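4. Setting up the polling room

Karnham and Grullum boundary referendum. Guide for station teams, version of February 2026. Replaces the yellow booklet, bin that.

Read section 3 (keys, alarm) first. Allow 2 hours. Less if you've done Lullport before, same layout more or less.

4.1 Before you unload

1. Sign the key book. Print your name, initials no good.
2. Check the box number against your sheet. Room 23 takes the Grullum box, the hall takes Karnham. These got swapped at the rehearsal.
3. Phone Irena Piątek at the count office to say you're in. Text if no answer. Carry on, don't wait for a reply.
4. Lights on, heating on. Dial is behind the door.

Note: two Irenas this time. Piątek is count office, Witkowska is papers and stationery. Check which one before you ring.

4.2 Booths

1. Fold out the booths, backs to the wall. Legs click twice.
2. One low booth per room, nearest the door. Wheelchair must be able to turn in front of it, try it with the spare chair if not sure.
3. Pencil on a string in each. Tape the knot.
4. Stick up the "how to vote" notice inside every booth, both langauges. Question wording faces the voter.
5. Walk to the window and look back. If you can see the writing shelf, so can anyone outside. Turn the booth.

CAUTION: do not stand booths on the floor hatch in the hall.

4.3 Tables

1. Register table first, side on to the door so the queue goes past it and not through it.
2. Papers table next to it. Issuing clerk sits wall side.
3. Box table on its own, in plain view of the presiding officer at all times.
4. Observers' chairs along the back. They can see everything, they can't touch anything. No chairs behind the clerks.

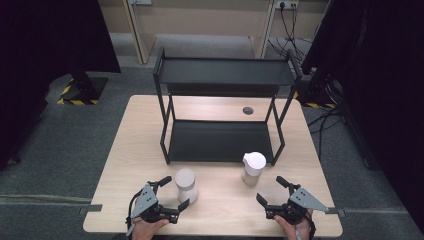
Fig. 6. Table with two-tier rack.

4.4 Papers

1. Open the carton with a second person watching. Both sign the lid.
2. Count the pads. Hall gets 300 papers, Room 23 gets 105. Write down what you counted, even if its wrong.
3. Wrong number? Stop. Ring Irena Witkowska. Don't borrow from the other room.
4. One pad out, the rest stay in the carton under the clerk's seat.
5. Test the stamp on scrap. Never on a paper.

Note: spoilt papers go in the grey envelope. Not torn up, not in the bin. Write "spoilt" across the front and get the voter a fresh one.

4.5 The box

1. Show the box open and upside down to whoever is present. Observers, press, first voter if they're early.
2. Lid on, seals through both loops, pull tight.
3. Read the seal numbers out loud. Clerk writes, presiding officer checks.
4. Tape over the slot until opening.

CAUTION: a seal that snaps gets logged and replaced. Keep the broken one. Tape is not a seal.

4.6 Press and visitors

Accredited press may come in for up to 2 minutes at a time, before opening only. After that it's from the doorway. No pictures of the register, ever. Anyone who argues, send them to Ehab Belkadi. Church groups giving out tea are fine outside the gate, no leaflets with it please. Party rosettes: observers yes, clerks no.

4.7 Last checks

1. Route signs up, gate to door. Arrows pointing the right way.
2. Fire exit unlocked, nothing in front of it.
3. Clock right. Use the time on the presiding officer's phone, everyone sets to that.
4. Phones on silent.
5. Form S, both halves signed. White half stays with you, pink half goes in the Stępień folder for collection.
6. Tape off the slot. Open the doors.

Problems with the room itself (heating, locks, lights): Edileuza Bittencourt. Problems with the register: Sumeya Moges. Numbers are inside the front cover.

Closing and transport of the box, see section 5. Don't start packing up before you've read it.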